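Menaje > Mesa diaria > Cuencos y platos

Usamos cookies propias y de terceros para recordar tu cesta y mejorar la web. Aceptar | Configurar

Cuenco grande y plato llano Hesetti

La serie Hesetti es la vajilla de plástico que más usamos en casa y en la tienda, y teníamos muchas ganas de dedicarle una página como es debido. Son dos piezas, un cuenco grande y un plato llano, que se compran juntas o por separado. El diseño es de Nima Kermani, que llevaba tiempo dibujando piezas para Rarkberg y aquí ha ido a lo sencillo: formas redondas, bordes fáciles de agarrar y colores apagados que combinan con casi cualquier mantel (y con los platos desparejados que todos tenemos en el armario, que también cuentan). 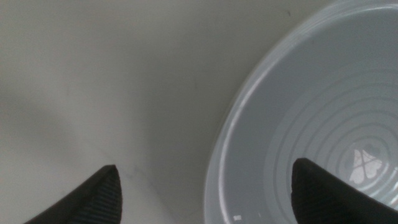
El cuenco mide 29 cm de diámetro y es la pieza que recomendamos a quien solo quiera llevarse una. Cabe una ensalada para seis personas sin que salte la lechuga al aliñarla, y para dejar levar una masa pequeña de pan va de maravilla. El color, un gris azulado pálido, es discreto y hace que los tomates y las hierbas luzcan muchísimo. Nos encanta el fondo, con esos anillos concéntricos en relieve que le dan un poco de gracia a una pieza tan lisa. El borde es ancho y brillante, se coge bien con una sola mano aunque lo lleves lleno, y los restos de aceite salen enseguida con esponja y jabón corriente. Pesa 433 gramos, así que tampoco cuesta bajarlo de un estante alto.

El plato llano es el compañero natural. Lo tenemos en verde menta, un tono suave tirando a gris, con el borde ligeramente levantado para que una salsa o unas aceitunas no acaben en la mesa. Sirve para el desayuno, para la merienda de los niños o para ir poniendo lo que picas mientras cocinas — en mi casa termina casi siempre con mondas de zanahoria.

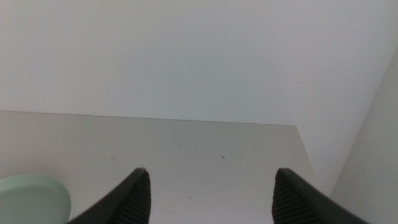
Si tienes una cocina clara, con paredes blancas y encimera gris, el conjunto queda precioso, muy tranquilo. En cocinas de madera también funciona, y con un mantel de lino crudo gana todavía más.

Cuidados

Lavavajillas en la bandeja superior, programa corto. No lo metas en el horno ni en el microondas. Para las manchas de tomate o cúrcuma, una pasta de bicarbonato y agua, dejar actuar y aclarar. Evita el estropajo metálico, que le quita el brillo al borde.

Medidas y combinaciones

Cuenco grande: 29 cm de diámetro, 433 g.
Plato llano: se vende suelto o en juego de cuatro.
Conjunto de cuenco y cuatro platos: 46 €.
Conjunto de cuenco y seis platos: 59 €.

Se puede ver y tocar en nuestro local de Dronness, en la mesa del fondo, junto a los paños de Nic Giolla. La próxima reposición del plato llega en febrero; si te urge, escríbenos y te apartamos las piezas que queden.

Etiquetas: cuencos, platos, plástico, verde menta, Hesetti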